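3.2 Play Surface and Loose Parts

The play kitchen was treated as two components: a fixed surface and a set of loose parts. Earlier work on pretend cooking (Ibarra and Hsieh) grouped the two together, which made it hard to tell whether a part was placed with reference to the stove or simply set down on open counter. In the present study the surface was divided into 2 zones, cooking and preparation, and the position of each part was coded by zone at the end of a play period.

Loose parts fell into two classes. Food parts have a recognizable model, such as a vegetable. Block parts have a plain geometric form and no fixed meaning in a kitchen; a child may use them as bread, butter, a box or a house. Both classes were drawn from the Arriaga collection and stored together — no sorting was done between periods. Coding followed the Serkodley scheme, with 4 position codes and a maximum of 1000 entries per log. A part that crossed the zone boundary was assigned to the zone holding the larger share of its base. Disagreements between coders were settled by Abundio Ibarra.

Figure 2 gives a layout in which both classes are present on the white counter. The carrot is a food part; the yellow and green pieces are block parts. The red segmented burner graphic belongs to the cooking zone.
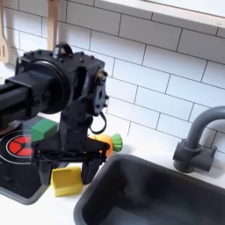 Drelletti, December

Figure 2. Toy stovetop and loose parts on the play counter.

The burner ring served as the reference mark for the cooking zone. Parts resting on the black stovetop but outside the ring were still coded as cooking. Stacked parts took the code of the lowest part, a rule retained from the Drasis pilot.

Filed under: Play Materials, Methods
Contact | Copyright Drasis | Back to top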